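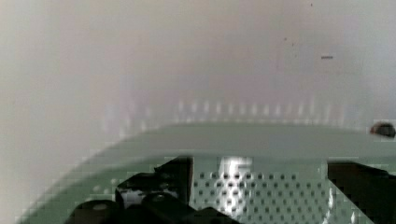

Journal > Domestic Matters > July

The Snack Has No Owner

I moved to Brenlow with the understanding that a small office would have small office problems. I have since spent a good part of July thinking about a granola bar.

My old job, at Mindora, had 291 people on one floor and a kitchen the size of a parking space. Food there had the life span of a soap bubble. You could put your name on a yogurt in permanent marker and all it did was tell you what to call the yogurt you no longer had. I don't say this with bitterness. I ate plenty of other people's almonds.

Now there are nine of us, and we have the opposite disease, which is that food sits out forever. Somebody puts a thing on a plate and sets the plate down in a shared area, and from that moment it belongs to all of us and can't be touched. Lwazi Mathebula left half a banana loaf by the kettle in my second week. It had been offered. There was an email, with the subject line "loaf." By the third afternoon it had the texture of a paving stone and people were still walking up to it, tilting their heads, and going back to their desks with nothing.

I have a theory that it comes down to the plate. A cookie in a box is stock. A cookie on a plate has been served, and a served cookie must be meant for somebody, probably a visitor, possibly one with a title. So you wait for the visitor. The visitor comes, and he is a guest, so he won't take it either. My grandmother could get around this by simply putting the food in your hand while you were talking, but I can't see myself doing that to the accountant.
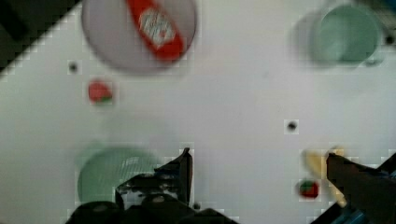
On a plate, and therefore off limits.

The granola bar was mine, I should say. I bought it at Worku, the corner store under the train bridge, for 92 cents, and set it out at ten in the morning as a test. I told no one. At four it was still there, though it had been turned over, so somebody had at least read the ingredients. The next day a second granola bar had joined it, a better one, and now I was in the position of wanting the second bar and being unable to take it for all the reasons listed above.

I brought this up with Boonsong Tanasarn, who sits across from me and has worked in more offices than I have. He said that at Fada, his last place, they solved it by cutting everything in half. A whole brownie is a commitment. Half a brownie is already damaged, so you're practically cleaning up. The trouble is the last half, which gets halved again, and so on, until there is a crumb the size of a lentil on a dinner plate and somebody has put cling wrap over it.

I tried the cutting method with a lemon cake. It went in nearly 79 minutes, down to a sliver you could have read a newspaper through. I left at six. The sliver didn't.

Next month it's my turn to bring something in for birthdays. I'm thinking soup.

Comments (3)

Marge in accounts (a different accounts): We have a drawer. Put it in the drawer and it is gone by noon. People will only eat what they think they're stealing.

tobyk: The cling wrap over the crumb. I have been that person. I would do it again.

Pell: What happened to the second granola bar? You can't just leave that there.

Contact | Copyright, all rights reserved | Back to top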